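**Sim scene rules we use at Oda, a thread.** Wrote these up Friday after a review of the Aketti project. They're house rules, not a published standard. Numbered so you can argue with a specific one.

**1/** Freeze the scene before you collect. Walls, floor, furniture, lighting, camera pose. If one of those changes, the version number changes too, even for a small color tweak. We skipped this once and had to throw out 854 episodes.

**2/** Write down which parts of the background are allowed to vary. For Aketti that's the wall color, the floor texture and the wall art. Everything else stays fixed until someone signs off on a change.

**3/** Render a check view from every camera before a batch and look at it at full size. Thumbnails hide things. Dark arm parts against a navy wall are easy to miss when the picture is small.
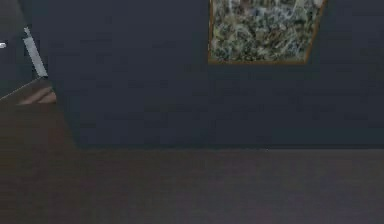
**4/** For each camera, log whether the gripper is in view and where. In the one in this post, the arm is all on the left and most of the view is wall and floor. Fine for a secondary camera. It should not be the only camera for a task.

**5/** Wall art gets a license entry like any other asset. Source, terms, date added. Same for textures.

**6/** Spot check 20 episodes out of each batch of 4000. Pick them by random seed, not by scrolling. Two people look, separately, and compare notes after.

**7/** Label rendered data as rendered, in the file metadata and in the folder name. Cervantes mixes sim and real in one loader and the folder name alone gets lost there.

**8/** Failed episodes stay in, with a fail tag. Deleting them makes the success rate meaningless.

Checklist template is in the Oslow repo under docs. Rule 6 is the one I'd most like feedback on, especially from anyone running bigger batches.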